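Furniture Assembly and Fitting Technician (2 positions)
Troven Interiors – Reference 1247
Posted April 28, 2025

Troven fits storage furniture in offices, clinics and small shops. We are hiring two technicians to assemble, level and adjust tall cabinets and open shelving units on client sites.

Duties
Unpack and check parts against the delivery list.
Assemble carcasses, backs and shelves to the drawing supplied.
Fix units over 51 inches tall to the wall.
Hang and align doors and side panels.
Record damaged or missing parts in the Zanico job system before leaving the site.

Requirements
One year of paid assembly or joinery work.
Able to read a dimensioned drawing.
Able to lift 51 pounds and work from a step ladder.
Valid driver's license.

Experience with Lebrun shelving is useful. Training on it is given during the first 20 working days.

Hours and pay
Full time, 7:00 a.m. to 3:30 p.m., with one evening shift in most weeks. Hourly pay depends on experience and is stated in the offer letter. Travel between sites is paid.

Practical test
Shortlisted applicants complete a bench test at our workshop. Tools are supplied – bring your own safety shoes. 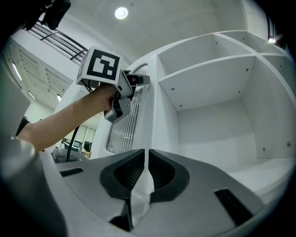 Shelf setting accounts for half of the test marks. Applicants receive a drawing with shelf heights measured from the base and must set each one level, front to back and side to side. On a tall white unit with one shelf between an upper and a larger lower opening, the small screw holes in the inner walls are the reference points. Count from the same end on both sides. Ribbed translucent panels are handled by the edges and wiped down after fitting.

To apply, send a resume and two work references to the Troven hiring desk, quoting the reference number. The next intake is in November.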